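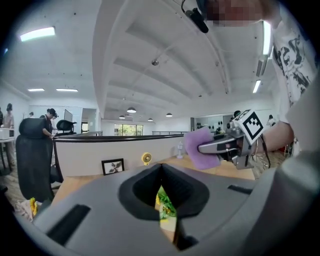

A hand-held gripper and yellow flowers

Jekura: progress report to the Lüthi Fund
Second grant period
15 February 2021
Prepared by Rosângela Fagundes

Where we are

The booking app is live in both towns and people are using it! When we last wrote, Jekura was a test version on a handful of phones and a paper timetable taped up in the minibus. Now anyone in Gristham or Nudstead can open the app, choose a pick-up point, see when the next shared minibus is due and book a seat. We have 228 registered riders, and in this grant period they made 467 bookings. Most were for work shifts, the surgery and the big supermarket on the Nudstead side, which is pretty much what riders told us they wanted when we first asked.

We are still running with fewer seats per trip than we planned, to keep passengers apart. That makes every journey more expensive to provide, and it shows in the figures we sent separately. It has also made the booking side more useful than we expected. Riders like knowing before they leave the house that there is a seat with their name on it, and drivers like not having to turn anyone away at the kerb.

The app

Cleiton Guimarães rewrote the route planner over the winter. The old one worked out the whole day's stops in the morning and then sulked if anybody cancelled. The new one looks at the bookings again each time one comes in, and moves the pick-up order if that saves the driver from doubling back. It took longer than the plan allowed for (the one-way streets behind Gristham station were entered the wrong way round in our map data, and we only found out from a very patient driver), but it has been steady since we put that right.

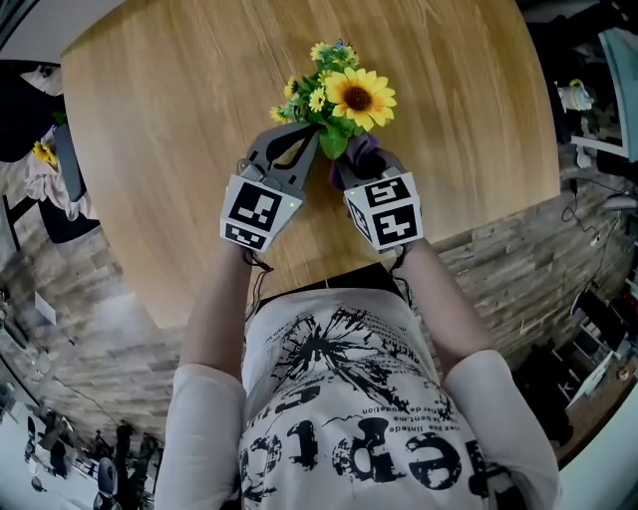

Riders now get a text message when the minibus is two stops away. This was not in the original proposal. We added it after several people said they didn't want to keep the app open while they waited, and some of our older riders share a phone with someone else in the house. It uses a small part of the budget line for messaging and we don't expect to go over.

Phone bookings are also working. A caller speaks to a person, who puts the trip into the same system, so the driver sees one list. We had worried that this would swamp us, and so far it hasn't.

Drivers and routes

There are two minibuses on the road. The service more or less follows the path of the old through bus, withdrawn in 1981, with an extra loop round the Nudstead estates that were built later. Drivers have been generous with their comments, and a good many of the changes to the driver screen came straight from them: bigger text, a night mode, and a "rider not here" button that is harder to press by accident. 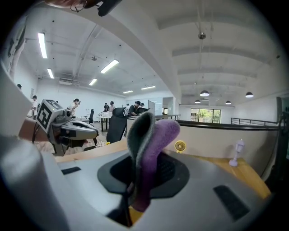
The loop itself needs another look. It works nicely in the middle of the day, when there is slack in the timetable, but in the early morning it makes Gristham passengers late for their trains. We would like to try leaving it out before the morning peak and sending the second minibus instead. Cleiton has a version of the planner that can handle this, and the drivers are keen to give it a go.

What has been slower

Card payment is behind. The payment company asked for more paperwork than we had ready, and for now riders pay on board or buy a pass in advance. We have sent everything they wanted and are waiting for the test account to be opened.

The talks with local employers about shift passes have been slow too. Two were interested and then put it off while their sites were on short hours. We will go back to them in the spring.

Next steps

Between now and August we plan to finish card payment, run the early-morning trial and bring out the app in a version that works properly with screen readers. Part of that last job is done already, and one of our regular riders has been testing it with us on her way to work. We'd also like to move the unspent travel money (we have hardly been anywhere) into driver hours for the trial, and would be glad of your agreement to that before we set the rota.

The budget table and the rider comments are attached separately. Do read the comments if you have time – they cheered us all up enormously.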